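Subject: Re: [teleop] Red/green block set, rejected episodes

On Saturday Haruna Hamada wrote:

> We went through the first batch from the bin cell. 11 episodes are rejected, nearly all for the same thing: the operator pauses over the bin for several seconds before committing to a block. The policy learns the pause. Can you say what the operators are told about order of picks, and whether the bin moves between episodes?
>
> Haruna

Haruna,

Answers in order, then a proposal.

## Bin position

The bin does not move. It is clamped at the rim, and the blue tape on the tabletop is our reference if the clamps have to come off. Leonora Gatchalian checks it against the tape at the start of each shift. Blocks are re-scattered by hand between episodes, three red and three green, with no fixed layout.

## Order of picks

Operators are told "red first, then green" and nothing else. I think this is the cause of the pauses. Consider a start like this one, with the finger already down at the end of a red block:

- The middle red has a green lying close behind it, so the approach angle matters.
- The long red on the left has a green on either side. Closing on it without touching a neighbor takes planning, and the operator does that planning with the arm hovering.
- The red at lower right slopes down toward the front wall and is the easiest of the three. 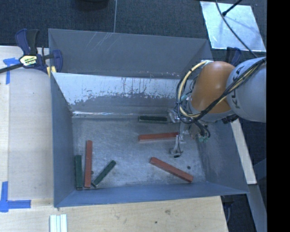

## Proposal

1. Before recording starts, the operator names the full order aloud. Rowena Sison writes it in the log.
2. The first pick is the red block with the most clear floor around it.
3. If the arm is still for more than 2 seconds above the bin, stop and discard. Do not trim the pause out afterward – the joint velocities will not match across the cut.
4. Hand guiding is allowed for setting the start pose only. Mixed episodes (hand guided, then remote) go in a separate folder.

Mark Anthony Agbayani objects to item 2, on the grounds that it biases the set toward easy first picks. He is right, but I would accept that for the first 2,000 episodes and reverse the rule after.

Please send me the episode numbers for the rejects. I only have 8 of them in the Skumow export, and the log here uses a different index.

Janelle Lagman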